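Virndale Bench Notes: The Toy Kitchen Sessions

Gallery and comments by Kirsten McIntyre

I was asked to put up some pictures from the toy kitchen table and to say something encouraging under them. I can manage the first part. The table belongs to the Plandau project, which wants an arm to learn kitchen chores by copying a person who drives it through each chore by hand. Every run gets saved along with a sentence saying what was done. Collect enough of those, the thinking goes, and the arm will cope with a kitchen it has never met. I have been on the collecting side of this long enough to have doubts, and the page has them too.

Our target for this table is 2000 runs. Prasanna Talukder wrote the task list, and it has 80 sentences on it, mostly of the "put the strawberry in the pot" sort. Two of us drive and one resets the table. The resetting is the dull job and also the one I would worry about, for reasons I get to further down.

Prasanna's view is that clutter is good. A bare table with one object teaches the arm to go to the only thing there is. I agree with him on that, though I have watched people make a mess in the same way over and over without noticing. Ask someone to scatter toys and they space them out politely, with a bit of white table around each one. Real counters have things leaning on other things.
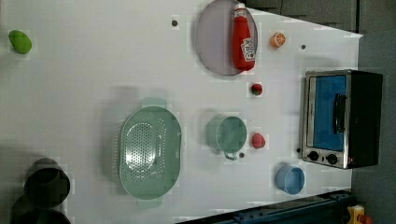 Toy kitchen table from overhead. Ketchup bottle lying across the plate, toaster oven on the right, colander over on the left side, pot nearer the middle.

The bottle on the plate is the part of that layout I like best. An arm that has learned to pick up a bottle from a flat table has to deal with the raised rim, and "take the ketchup off the plate" is a sentence that means something. The strawberry and the orange slice, each on its own bit of white, are the easy ones. I expect we'll report a nice high number on those and a quieter one on the rest.

The light blue cup is tipped a little, which the task list has no wording for. Clémence Mallet writes "pick up the cup" whichever way a cup is sitting. Blandine Poulain writes "pick up the cup that is on its side" when it's fully over, and for anything in between she asks me. I don't have a rule. If the sentences are supposed to be half of what the arm learns from, then three people with three habits is a problem that more runs won't fix. Kodside, who do the training, say the model averages it out. They said the same about the gripper timing in August and we ended up throwing out 20 runs.

Then the pinkish-red round one. Peach or tomato? The list says tomato. Yannick Lecomte called it a peach for a whole afternoon and his sentences went in as typed. I have asked for them to be fixed and was told that variety in language is useful. Maybe so, but calling a thing by the wrong name isn't variety.

Back to the resetting. Between runs somebody puts the toys somewhere new, and "somewhere new" is up to them. When I plotted the start positions for the pot, they sat in a fat clump on one side of the table. An arm trained on that could look very good on our table and hopeless on anyone else's, and our own test would never show it, as the same people set up the test. I would like the positions drawn by a script and the test laid out by someone at Aubert who has never driven a run. The first is promised. The second is under discussion.

I'll keep driving in the meantime. The runs are careful and the drivers are good at it, Blandine especially, who can get the pot by its little handle on the first try more often than I can. Whether any of that carries over to a real kitchen is a separate matter, and I'd ask anyone quoting the project to wait for the outside test.

Page last changed 01/04/2019. Corrections to the task wording go to Prasanna, complaints about the tomato to me.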